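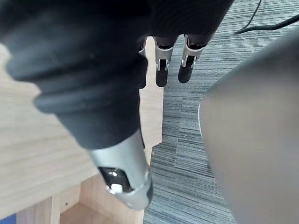 **Where do all the folders go now that the tall cupboards have left us?**

Into the low wooden cabinets beside the desks, behind the hinged doors, and each of you has a share of the shelf in there. Loose papers go in a tray and anything that belongs together goes in a folder or a file box, and if you aren't sure which share is yours, the sheet by the kettle has it written down in large letters.

We promised a proper note about the cabinets in the last newsletter and then ran out of page, so please bear with us while we make up for it. They came from Brulline in August, and most of us have grown rather fond of them already. They are a nice pale wood, they sit low enough that you can still talk to the person on the other side, and the tops have turned out to be a very tempting place to put things down. A file left on top for a minute has a way of still being there after lunch — we are all guilty of it, the writer of this item most of all.

So a gentle request, before the tops fill up altogether. When you've finished with a box or a file, open the door and put it in. The blue trays live on the shelf inside and the blue boxes are meant to keep them company.
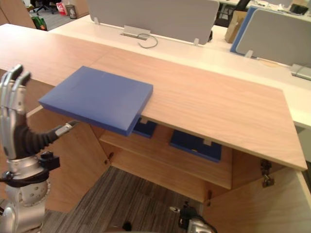 ## Doors, keys and a few shins

The doors swing out a good way into the walkway, and anybody coming round the desks with a full mug will be looking at the mug. Please close yours once you have what you came for, even if you mean to be back in a moment. Two of us have met an open door at knee height this month, and one of those meetings was loud enough to be heard on the Jirnau side of the landing (they were very kind about it and sent biscuits).

The keys can stay in the locks during the day, as we've been doing. At the end of the afternoon the last person out turns them and drops them in the tin. If a key feels stiff, please leave it and tell the front desk. The spare set is held by Ó Néill downstairs, who fitted the locks for us, and they would much sooner come up with a drop of oil than with a drill. 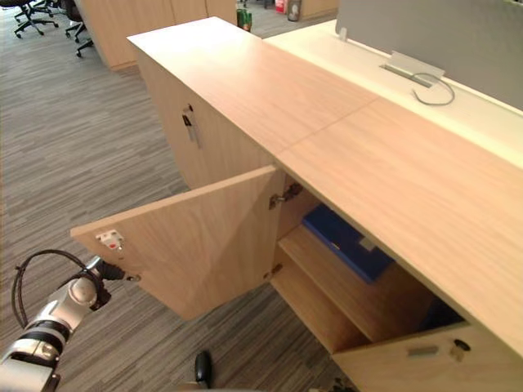 A word as well on what goes on the shelf and what goes underneath it. Folders and file boxes are happiest on the shelf, standing up if there's room, with the label facing you when the door opens. The space below is deeper and darker than it looks, so it's best kept for things you seldom need, such as old catalogues or the big envelopes. Nothing with food in it, please, however well wrapped. We had one forgotten packet of fig rolls in the old cupboards and it was a sad business for everyone concerned.

Labels are in the top drawer by the printer. A plain word or two is plenty, and a pencil does very well for anything that is likely to change hands before the winter.
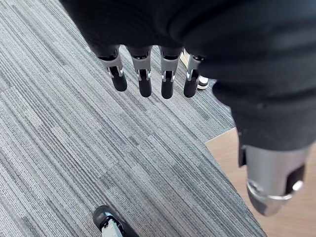 The Flikow papers are the one exception to all this. They stay together in their own boxes until the spring, and they shouldn't be split between shares even where there's a tempting gap on somebody's shelf. If you take a folder out of that set, leave a slip in its place with your initials, and put it back by 6 so that whoever is locking up can find everything at home. Slips are in the same drawer as the labels, under the rubber bands.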